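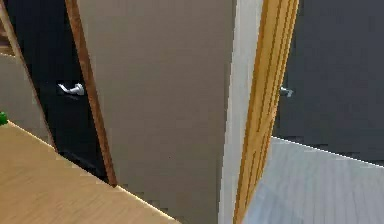 Small Rooms, Loud Rooms

Moved in November. Loved the place. Hated the sound of it by the second night.

Bare floor, bare walls, one high window. Every spoon a gunshot. You phone your mother and she asks if you're in a stairwell. Plenty of people live like this and blame the neighbors, when half of the racket is their own, bouncing back at them.

I-seul Han measures rooms for a living, mostly offices, sometimes a favor for friends. Her test is cheap: clap once, listen. If the clap has a tail on it, a sort of zing, you've got two hard surfaces facing each other. Usually wall to wall. Sometimes floor to ceiling, and that one's worse.

So what helps. Rugs, yes, thick ones, with felt under. Thin rugs do next to nothing below the top end. Books, if the shelves are uneven. Curtains need to be heavy and about twice the width of the window, hung in folds. Egg cartons, no. Please stop.

Foam panels are where the money goes. Renata Zapata spent $525 on a set from Fomura and stuck them all on one wall, behind the couch. Looked great. Still zinged. She moved half of them accross the room and noticed the difference the same evening, mostly on phone calls.

None of this stops noise from next door, by the way. Different problem. Absorbing and blocking get mixed up constantly, shops don't exactly hurry to correct you. Blocking means mass and sealed gaps, and a landlord who says yes.

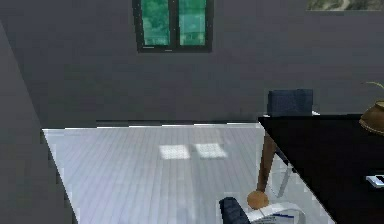 Yaroslav Maksymiv disagrees with the whole rug gospel. He says people deaden a living room until it feels like a closet, then complain that music sounds flat in there. Leave one wall alone, he says, and live with it a month before buying teh next thing.

Fair. I stopped after the rug and curtains. Spoons are just spoons again.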